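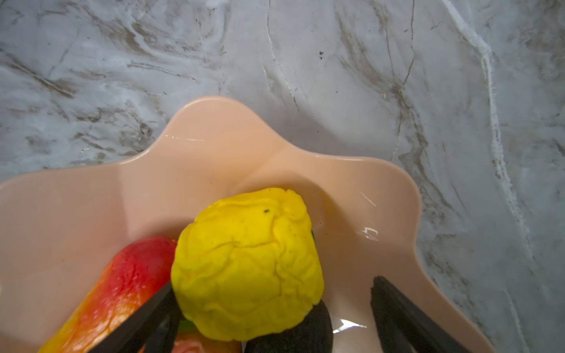 Started on the imitation fruit at half past eight, before the radiators had come up. The method is the same as for the bread last month: look over each piece, brush it, wipe it, let it stand, weigh it, write it down. The yellow one is the problem piece. It has a soft, crumpled skin with creases running all over it, and there are faint grey smudges on parts of the yellow that I would like to reduce if the colour will stand it. Whether it is meant for a lemon or a pepper I could not decide, and the delivery note does not help, as it gives the whole lot as "fruit, assorted, soft". Entered in the book as "yellow, round, creased".

Tried the cleaning in order of strength. Dry brush first, the wide soft one, working along the creases and not across them. It lifted loose dust and left the smudges as they were. Then a cloth barely damp with plain water, which did a little. Then water with a drop of washing-up liquid, on a cotton bud, in a patch on the underside where it will not show. The bud came away grey and there was no yellow on it. Waited 2 hours before going further, the usual interval, and looked at the patch again by the window. No bloom, no tackiness, no change of shade that I could find. Went on with the rest of the surface by the same method but stopped short of scrubbing. Some of the grey is in the bottom of the folds and will have to stay there unless Myrtle has a better idea.

No solvent of any kind is to be used on these. Wendell asked again whether a wipe with white spirit would be quicker. It would be quicker. It also softened the skin on the Ostrowski grapes last year to the point where they took the print of the tissue paper, and we still have them in a drawer to show people.

The mangoes behave better. The colour goes from red through orange to yellow and I had expected it to be a sprayed layer that might come off on the cloth. It did not, either in the red or in the yellow, and I went over both with firm pressure. The wrinkling is finer than on the yellow piece and holds less dirt. A wipe and a buff with a dry cloth is enough for them, and I have written that on the card so that whoever does the next round does not spend half a morning on it.

Tudor came up at eleven with the better scales. Bowl and contents together, 458 grams. Bowl alone, 167. He took each piece in turn and read the numbers out, and I wrote them in pencil to be inked later. He asked what the weights were for. Grombridge want them for the carriage, and I want them for another reason: soft pieces of this type lose weight slowly as the plasticiser leaves them, and a figure taken now gives us something to compare with in a year. He was satisfied with the first reason.

The bowl itself needs very little. Peach plastic, wavy rim, smooth inside. It marks if it is wiped with anything gritty, and the gloss shows every fine scratch because the lights catch on the inner wall. Soft cloth only. The rim should be done last, with a clean part of the cloth, following each lobe down into the dip, where the dust collects. I held it under the bench lamp and turned it and found no cracks. Kenji thinks it is too shallow for the purpose. I disagree, but it is his display and I have noted his view.

Lunch at the desk. Read the Skernine sheet on storage of soft mouldings, which is mostly sensible. They say to keep pieces from touching one another over long periods, with tissue between, and to avoid polystyrene trays altogether. They do not say how long a long period is. Wrote to ask.

In the afternoon went over the corner itself with the others. The order of work there is walls, metal strips, tabletop, then the objects, so that dust only ever falls on what has not been done yet. The wallpaper must be dusted dry. I do not trust the black or the mustard shapes in it with water, and a tide mark on that white ground would be visible from across the room. Barrett did the walls with a long-handled duster, top to bottom, and was careful where the paper meets the metal.

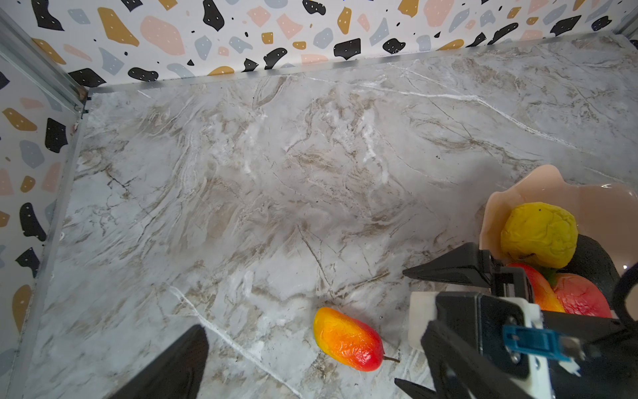
The strip along the back of the tabletop is the slow part. Grit gets into the line where it meets the surface and a cloth simply pushes it along. A wooden cocktail stick under a fold of cloth clears it, a hand's width at a time, and the cloth has to be moved on to a clean place for each pass. I did a length of it and handed the rest to Barrett, who has more patience and better knees. We agreed that the side strip should be done in the same way.

The tabletop pattern makes inspection harder than it ought to be. It is a grey marble effect with white veins and some brown, and there are dark hairlines in it which look exactly like scratches until you put a fingertip on them. I have now marked the same "scratch" on three separate visits. The better test is a low light from one side — real scratches stand up in it, printed ones do not. Found one real one, short, near the front, which was there in June and is no worse. There is a slight sheen to the surface and I would not want it polished any higher, as it would only throw the lights back.

Put the question of fixing to Kenji. He would like the fruit pinned or stuck down in the bowl so that it does not get rearranged. I am against adhesive. Any glue that will hold those skins will mark them, and a pin makes a hole which then tears. My suggestion is a pad of thin foam in the bottom of the bowl, cut to shape and not glued to anything, which would stop the round pieces rolling and could be lifted out when the bowl is cleaned. He asked if it would show. With the bowl full it should not. With only a few pieces in it, it might, and the foam would have to be matched to the peach. He is going to look at what Fasar have. The minimum order is 300 sheets the last time I enquired, and we need a piece the size of a saucer, so I have also told him to try the offcuts box.

The stems want watching. The thin brown one on the mango is the sort of part that goes first, normally through being used as a handle. I have put "lift by the body" on the card and underlined it.

Left over for tomorrow:

The dark piece, which I have put down as "dark, rounded" until Myrtle can say whether she takes it for an aubergine or an avocado. It is slightly shiny and I have not tested it with the soap solution. Dark colours of that kind have come off on the bud before now, so it gets its own patch test and its own 2 hours.

Ink in the weights. Check Tudor's total against the separate readings, as I made the sum one gram out and did not have the patience to find it at ten to five.

Order tissue, unbuffered. Return Wendell's brush.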